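The big table, and what I've learned about scuffs

I've been putting off writing about the worktable for three newsletters running, mostly as I kept thinking I'd have it looking perfect first. Well, it isn't perfect, it's June already, and several of you have asked how I look after a big pale top, so let's get on with it! 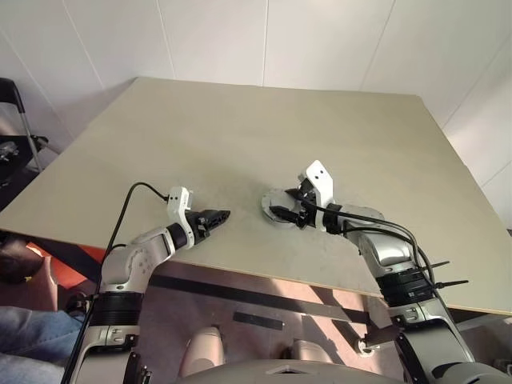
My one rule is that everything comes off before I start. I used to wipe round things (the glue pot, the tin of pencils, a mug or two) and then wonder why I ended up with a tidemark round every one of them. Now the whole lot goes into a crate on the floor and I do the top in one go. It takes me 30 minutes on a Thursday morning, and that includes making the tea.

For ordinary dust I use a dry cotton cloth, then a second one wrung out in warm water with a tiny drop of washing-up liquid. Tiny! I was far too generous at first and the surface went all draggy, so paper stuck to it and I had to rinse it twice. Work from the far edge towards yourself or you'll be leaning your sleeves in the bit you've just done.

The grey smudges are another matter. They always gather in the middle, which makes sense as that's where all the work happens, and on a pale beige board you notice every one once the light comes in sideways. A white pencil rubber shifts more than you'd think. After that I try a damp cloth with a little bicarb on it, going very gently and testing a corner first, and whatever is left I leave alone. I went at a mark with a scouring pad once on my old table and swapped a small grey smudge for a big shiny patch - never again.

Jana Fröhlich wrote in after the last issue to say she keeps a sheet of lining paper down for messy jobs and just peels it off at the end. I've tried it and it's lovely for glue and paint, though it does ruck up under anything heavy. I've gone back to an old tea towel for the heavy stuff and kept the paper for the sticky stuff.

One more thing, as it came up in two emails: plain white walls behind a worktable do pick up marks at elbow height. Same cloth, same warm water, hardly any pressure, and run a dry corner of it down the seams if you've got panels like mine, or the damp sits in them.

Next time it's drawers, and mine are a disgrace. If you've got a good way of keeping string from turning into one enormous knot, please send it in before then.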